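How to Freshen Up a Scratched Wooden Tabletop

If your table is anything like the ones I look after, it has had years of mugs, elbows and dropped keys, and the top has gone a bit tired. The good news is that you can do a lot for it in one afternoon without stripping the whole thing back, and I promise it is a pleasant sort of job once the radio is on.

Start by clearing the top and wiping it down with a barely damp cloth and a drop of dish soap. Go over it again with plain water, then dry it with an old towel and leave it until after lunch. I usually wash mine at 9 in the morning and don't touch it again before 1.

Now have a good look at the surface in daylight. Pull the blinds up, and crouch down so that your eye is nearly level with the wood. Small scratches are much easier to find this way – shadows falling across a pale top can hide them or make you think you have a stain when you don't, so look from a couple of sides before you decide. 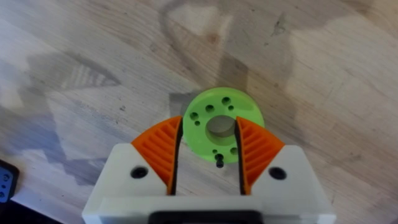
Sandmont Furniture Care Club – Workshop Pages

Pale wood with a faint grain, a few darker specks and small scratches needs only a light hand. Wrap a piece of 300 grit paper round a cork block and follow the grain all the way along, even if it runs on a diagonal from where you are standing. Walk around the table if you have to! Two passes will do, with hardly any pressure. Sheena Chisholm taught me to close my eyes and feel for the rough spots with my fingertips, and I still do it.

Darker blotches are another matter. Some lift with the sanding and some sit deeper, and I would leave the deep ones alone unless they really bother you. Chasing one blotch is how you end up with a dip in the table.

Brush off the dust, wipe with a dry cloth, and rub in a thin coat of clear oil. Check the can first and try a patch on the underside. Give it 20 minutes, buff off whatever is left, and let it sit overnight. Lay your oily rags out flat outdoors to dry, away from anything that could catch – never bunch them up in the trash.

A second coat the next day is up to you. I like one on a table that gets used for meals.

Ishbel Yule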